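Food Science 101: Introduction to Vegetables
Handout 11, Brassicas and how heads form
Instructor: Godelieve Van Hecke

Last time we left off at leaves, and now we get to my favorite part of the course! A cauliflower head is called a curd, and it is made of tightly packed flower tissue that keeps branching without ever quite getting around to blooming. Broccoli goes further along: those little green beads are real flower buds, and if you leave them on the plant long enough they open yellow.

Both belong to one species, Brassica oleracea, along with kale, cabbage, kohlrabi and Brussels sprouts. One species! Growers picked for leaves in one place and stems in another, and over the centuries we got a whole produce aisle.

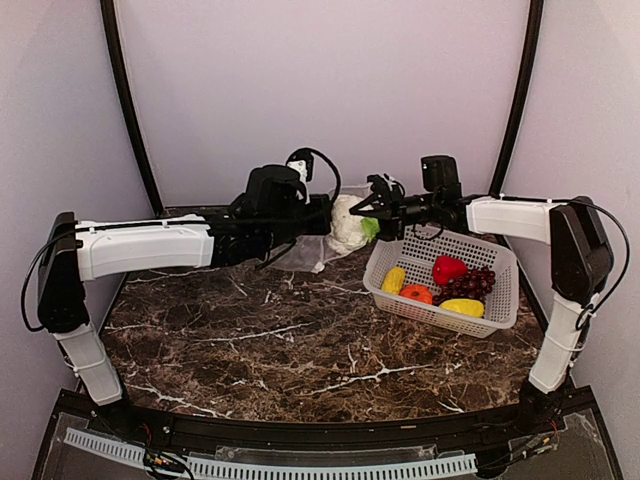
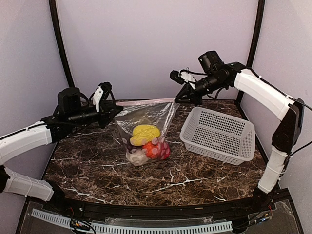

Why is the curd usually white? The leaves around it block the sun. Many types curl inward by themselves (growers call this self-blanching), and others get tied up by hand. Too much light turns the curd yellowish, though it's still fine to eat.

Terms to know: curd, floret, blanching, cultivar.

Reading: Carrier and Onsri, chapter 11, up to the part on romanesco. Look closely at the spirals, they're wonderful.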